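Winter fair brings a full house to Drullevska

Posted in Events, Out and About

For most of the year Drullevska is a quiet place. The road in is paved only as far as the bridge, the one store closes at 4 p.m., and the ski hill runs a single rope tow when there is enough snow to run it. In January the town holds its backcountry fair, and for one weekend you can't find a parking spot.

I drove up the night before with two friends and a car full of skis. The last stretch of road had been plowed but not sanded, and we took it slowly. Our room was above the old post office. It had three beds, one heater and a good view of the hill.

The fair started as a race between two families and still has a race at the center of it. Skiers climb from the parking lot to the hut on Pesta Ridge, a vertical gain of 375 meters, and come down any way they like as long as they pass the two flags. This year 60 people signed up. The youngest was 13 and the oldest wouldn't say.

Demyd Savchuk won the men's race for the second time. He lives in Indach, one valley over, and works on the road crew there. I talked to him at the bottom while he was taking off his boots.

"The climb was fine," he said. "The middle section on the way down was all crust and I nearly missed the second flag. I had to sidestep back up for it."

The women's race was closer. The first two came out of the trees together and were separated by less than a ski length. I was standing too far down to see who had it, and had to ask at the timing table like everyone else.

After the race there was a demo area behind the school. Trajkovski, a small shop that makes touring skis and sleds, had brought most of its line and was letting people take things out in exchange for a driver's license. I tried the wider of the two touring skis. It was heavier than I'm used to on the way up and much easier in the chopped-up snow on the way down. At 2,000 dollars with bindings I won't be buying a pair, but I can see who would. The sleds had a longer line, mostly kids.

There was also a rescue practice in the field by the river. Teams of three had to find a buried pack with a beacon and dig it out. Our team finished near the back. We found the pack quickly enough, then dug straight down on top of it when we should have started below – the instructor pointed this out twice. Entry was free and they lent us shovels. I'd do this part again before I'd do the race.

The evening was films in the school gym, all shot within a day's walk of town and none longer than six minutes. The gym has chairs for 100, and people were standing along the wall bars by the time the lights went down. My favorite followed a man and his dog on a long trip to fix a cabin stovepipe. The sound dropped out halfway through the next one and they started it over.

Supper came between the films and the music. It was bean soup, bread and baked apples, and there was enough for seconds. The band played until 11 p.m. and we left a little before that.

A few notes if you plan to go next year. Gas up in Indach, as there is no pump in Drullevska. Bring cash for the demo deposit if you don't want to leave your license. Rooms go early, and the campground is open but the water is shut off. The upper parking lot fills by 8 a.m. on race day, and from the lower one it is a 15-minute walk with your gear.

We drove home the next day by way of Indach and stopped there for lunch.

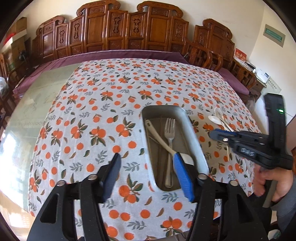 A fork and spatula in a tray, on a cloth with an orange fruit print.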